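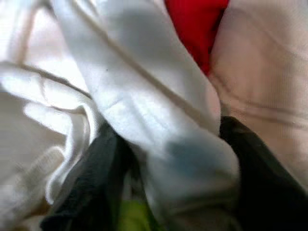 White cloth with tan seam, among other fabrics.

Textile Care Workshop, notebook entry, June. Friday, opened 8:30 a.m.

Subject: graying of white cotton after repeated home laundering. Continuation of the hard-water series.

The purpose of this entry is to record the state of the series at the end of its second stage, and to set down the points on which the procedure must be settled before the third stage begins. Colleagues who worked only on the detergent comparison should read the section on rinse water first, as the numbering of the swatches has changed.

Background. The workshop was asked by Stasmont to advise on why white cotton table linen returned from its guest houses had lost brightness within a single season. The linen was of good quality and had been washed in ordinary household machines by the staff of each house. The first assumption, recorded in the previous notebook, was that too little detergent had been used. The staff records did not support this. Most houses had used more than the packet advised, and the two that used the least returned the brightest cloth. The assumption was set aside and the series was redesigned around water hardness and rinsing.

Swatches. All swatches are cut from one bolt of plain-weave cotton, hemmed on four sides, and marked at one corner with laundry thread. A total of 44 swatches were prepared. Of these, 17 are assigned to the softened-water group, and the remainder to untreated tap water. The group sizes are unequal because the untreated group is divided again by detergent type. Swatches formerly marked with a letter and a numeral now carry a numeral only. The old marks are to be left in place and ignored.

Soiling. The soiling mixture is unchanged: cooking oil, strong tea, and fine soil sieved from the yard, applied by brush and left overnight. The tea for this stage was brewed from the Raltlow loose leaf, the earlier supply having been used up. A control swatch was stained with tea alone, to see whether the change of tea would show. It did show, slightly. The Raltlow tea stains a warmer brown and releases more slowly in cool water. Readings from before and after the change should therefore not be placed in the same table without a note.

Wash conditions. Water temperature at fill was held at 30 degrees Celsius for all runs. The load was made up to a constant weight with ballast sheets, which had been washed three times without detergent before the series began. It was found in the first stage that new ballast sheets shed enough finish to affect the suds level, and one full day of readings was discarded for that reason. The discarded readings remain in the previous notebook, struck through with a single line.

Observations on detergent. The powder and the liquid gave similar results in softened water after five cycles. In untreated water they began to separate at the third cycle, the liquid holding brightness better. By the fifth cycle the powder swatches had a stiff hand and a faint bloom along the hems, where the cloth is doubled and rinses least well. A drop of white vinegar placed on the bloom produced slight fizzing. This is consistent with mineral deposit, although it does not exclude carbonate left from the powder itself. A swatch soaked in plain untreated water and dried five times, with no detergent, is to be tested in the same manner.

Observations on dosing. Doubling the dose in untreated water did not improve brightness. It lengthened the time for which suds persisted in the rinse, and two of the double-dose swatches felt slick when damp. The present view of the workshop is that part of the graying seen by Stasmont is residue holding soil, and that the staff, seeing dull cloth, added more detergent and made the matter worse. This view is provisional.

Rinse water. A second rinse was added to half of the untreated group from the third cycle onward. The improvement could be seen by eye under the north window and was confirmed on the reflectance meter. Samples of rinse water were drawn off into clean jars and left to stand until 4 p.m. The jars from the single rinse were cloudy, with a thin gray layer at the bottom. The jars from the second rinse were nearly clear. All jars have been kept, labeled on the lid and on the glass, the lids having been exchanged by accident once before.
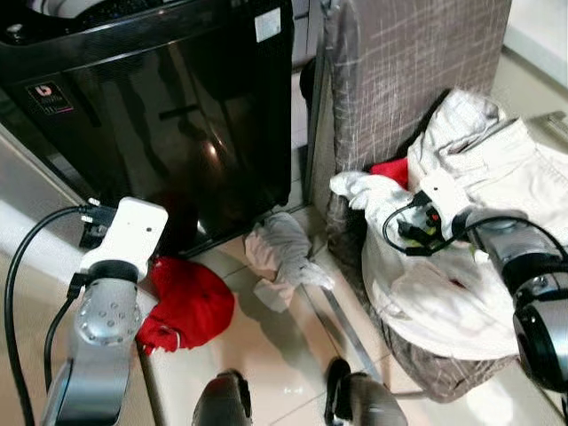

Doležal, reading the draft of this section, objected that a second rinse in hard water adds minerals as well as removing soap, and that the gain may not last beyond ten cycles. The objection is accepted. The third stage will run to a greater number of cycles for this reason, and one further set of swatches will receive a second rinse in softened water only, so that the two effects may be read separately.

Load size. A short trial was made with the load increased by half. Brightness fell in every swatch, including those in softened water. The swatches recovered from the middle of the load were the dullest and in several cases were folded tightly on themselves, with soil still visible in the creases. The guest house records do not state load weight. A request for this information has been sent. If the houses were filling their machines to the top on changeover days, as seems likely, the advice to Stasmont will need to begin with load size and leave water hardness for later.

Drying. All swatches were dried indoors, flat, on nylon mesh. Line drying in sun was considered and put off, as it would introduce a bleaching effect that could not be held constant through the month. It remains the common advice given by older household manuals, and the workshop's library copy of the Ginusmont housekeeping guide devotes a full chapter to it. The chapter also recommends bluing, which masks yellowing by tinting the cloth and removes nothing. Bluing will not be included in the series. A paragraph on it may be added to the final advice, as several houses asked about it.

Instrument note. The reflectance meter drifted during the morning and was recalibrated against the white tile before the afternoon readings. Morning readings for the softened group were repeated. The difference was small, but the repeated values are the ones to be used. The tile should be wiped with a dry lint-free cloth before each session — a fingerprint near the center was found to account for part of the drift.

Points to be settled before the third stage:

Whether the Raltlow tea is to be kept for the remainder of the series. The supply is sufficient.

Whether the soil should be sieved again, as the remaining jar appears coarser than the first.

Whether an oxygen bleach group is to be added. Stasmont has asked for it. The workshop would prefer to run it as a separate series, with its own swatches.

Storage of finished swatches. They are at present interleaved with acid-free tissue in the flat drawer. The drawer is nearly full, and the previous series should be moved to the cabinet in the corridor.

Supplies needed: jars with lids, laundry thread in red, a second box of hardness test strips. The strips in the open box have taken up moisture and read high against the titration. They are not to be used for recorded values — they may be used for teaching.

Closed 5:30 p.m. Swatches from the fifth cycle left on the mesh to dry. Readings to be taken at the next session.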